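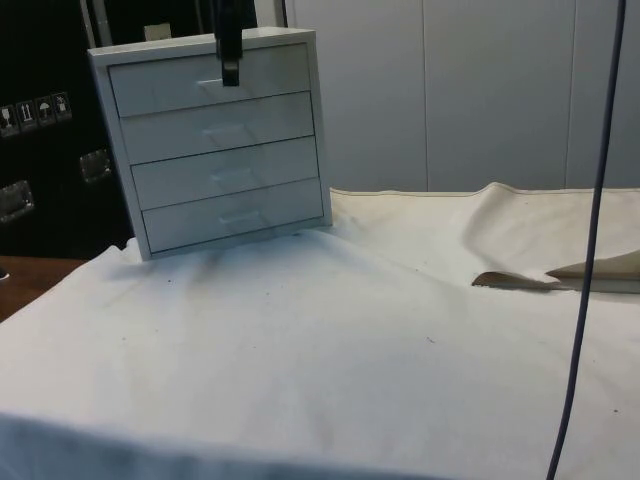
Arka Dow
Maintainer, Hornutness Small Storage Records

Hornutness: a data card for little drawers, boxes and hooks

Version 3, April

Overview

Hornutness is a set of written records about small household storage: the drawers that hold stamps and spare buttons, the lidded boxes that live on top of wardrobes, the rails and hook panels by the back door. I love this stuff, and I wanted somewhere to compare it properly! There are 186 records in this version, and each one covers a single item, handled and written up at a table in Jirniton.

69 of the records are for things with drawers. Drawers are far and away my favourite group, partly for the pulls. Knobs are easy to write up, but a shallow recess moulded into the front of a drawer is lovely - the front stays smooth, and a stack of four in plain white looks wonderfully calm on a desk. We give each pull its own line in the record, so you can search for them directly.

What is in a record

Every record is a plain text file with one field per line:

item_id: a short code, never reused
group: one of 7 (drawers, lidded boxes, hooks, trays, baskets, tins, other)
colour: everyday words only, so "pale blue" and never a paint code
opening: how you get in, such as pull, lift, slide or none
pull_type: knob, bar, recess, loop or none
notes: anything the writer enjoyed or found awkward

The notes field is the best bit, and it's where most of the useful detail ends up. Please read it before you filter anything out. Lidded boxes in particular look dull in the other fields, and then the notes go on happily for half a page about how the rim of the lid sits over the sides.

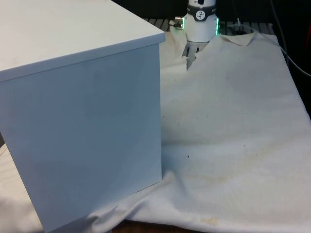 A lid with a bit of overhang gets "rim" written in its notes, so a plain search will find them all. Lids that sit flush get "flush". A few early records say "lip" and mean rim, and I haven't changed them yet.

Colours were judged by eye at the table, over a white or off-white cloth. White items can drift towards grey or blue in the shade, so treat "white" and "off-white" as close neighbours. The cloth creases and picks up specks, and neither is recorded.

Hooks

Hooks were added in this version and I'm so pleased with them. A panel is one record, however many hooks it carries, with the number in the notes ("four, bent wire"). Loose hooks get a record each. For panels, the colour field describes the backing, and the hooks go in the notes if they differ.
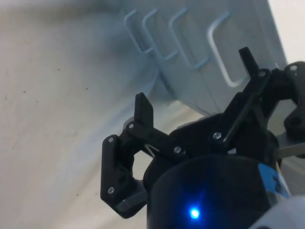
Known gaps

Baskets are thin on the ground, and tins lean heavily towards biscuits. Nothing taller than a bedside table is included. Weights were dropped after the first version and may come back - I do miss them.

Using and adding to it

Use the records for anything you like and credit Hornutness. New entries are very welcome, especially sewing boxes! Copy blank_record.txt from the Arka folder, fill in what you can and leave the rest empty.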